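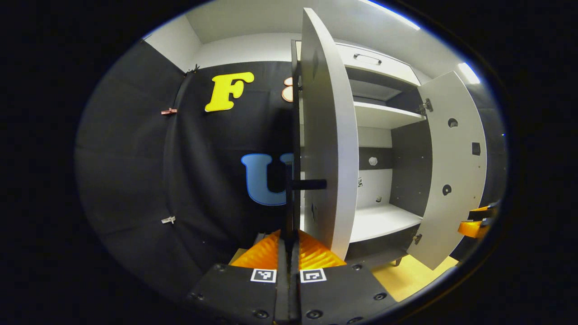 Cabinet with both doors open.

Give renters somewhere to put things

My daughter moved into a new flat in Larnen in August. It has stone benchtops, two bathrooms and a video intercom. It has no linen cupboard. The vacuum cleaner lives behind the bedroom door, and the spare doona lives on top of the wardrobe in a garbage bag.

I have been in a lot of flats like it. For seven years I did condition reports for a letting agency in Jindimach, and in that time I saw storage shrink in almost every new building we took on. The older brick walk-ups had a hall cupboard, a broom cupboard and usually a lockable cage next to the car space. They were cold and the windows rattled, but you could put a suitcase away. The newer ones had a wardrobe with sliding mirror doors and a laundry behind a bifold, and that was your lot.

Developers will say that people own less now. Some do. Most of the tenants I met owned what households have always owned: blankets, tools, Christmas decorations, a tent, tax papers, the box the television came in. When there's no cupboard for these things they go on the balcony or down the hallway. I wrote up plenty of tenants for "excessive items in walkway", and I regret a good few of those. The walkway was the only place left.

Margit Bozsik, who I worked with at the agency, used to argue that a tenant could always buy shelves. You can, but freestanding shelves take up floor, and floor is what a small flat hasn't got. Tall ones should be fixed to the wall, and a tenant needs permission for that and may have to patch the holes when they go. Then the shelves don't fit the next place and end up on the nature strip. I've seen the same model of white bookcase out for hard rubbish on every street in Iser.

Or they rent a storage unit. Tamás Balogh, a neighbour of mine, pays $87 a month for one out past the ring road. He has his winter bedding in it, and his late father's tools, and a pram he and his wife will need again. He drives out twice a year to swap the bedding over. That is rent on a cupboard, paid on top of the rent on the flat, and it doesn't show up when anyone talks about what housing costs.

Storage does appear in planning rules in a lot of places, usually as a volume. Volume is easy to fudge. A deep shelf over the fridge that you need a ladder to reach counts the same as a cupboard at waist height. So does a corner cabinet with a dead end you can't get an arm into. I would rather the rules asked for particular things. One full-height cupboard off the hall, deep enough for a vacuum cleaner and an ironing board. Shelves for linen. A cage or locker somewhere in the building for anything that gets used once a year.

It would cost some floor area, and I accept that. The second bathroom in my daughter's flat is nearly the size of a small bedroom and she lives alone. She keeps her bike in it.

Listings could also be better. An ad will tell you the brand of the oven and how far it is to the train. I never once saw one that gave the inside measurements of the cupboards. When you go to an inspection, open every door in the place and take a tape measure. The agent may look at you sideways. I used to.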